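We're Skuvadon, and we teach robots to do chores. To be exact, we collect the examples they learn from, which means I've spent more of this year with T-shirts than with my own family (sorry, Mom!).

It all started in June with one gripper and a borrowed bed. Now we have a whole studio, a sage-green sheet I'm weirdly fond of, and a project called Wako that's all about laundry. One person holds the gripper and does the job by hand, over and over, and each go gets saved as one example. 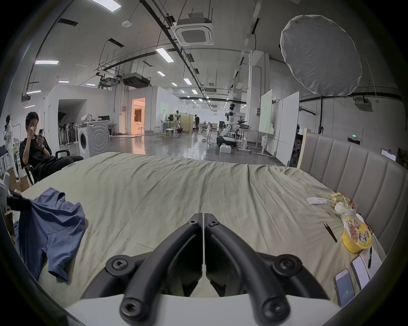
*The bed corner of our studio, with a blue T-shirt on the sheet.*

A good day gets us 100 examples, and my own best is 30 before lunch! We crumple the shirt a new way every time, because neat starts make for lazy learners. Once a batch hits 400 we send it over to Clarkasent, our training partners, and they tell us (very politely) which ones to redo.

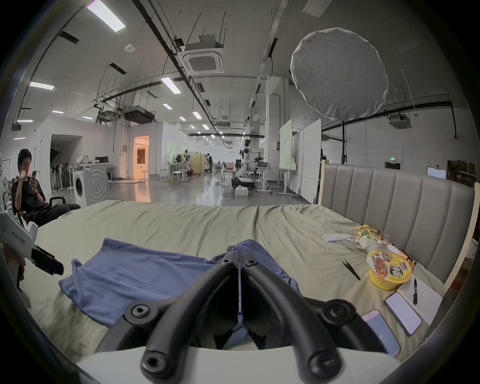 ## Come work with us

There are 11 of us right now and we'd love a few more. You don't need a robotics degree, just steady hands and a fair bit of patience. Drop us a line and ask for the Wako team.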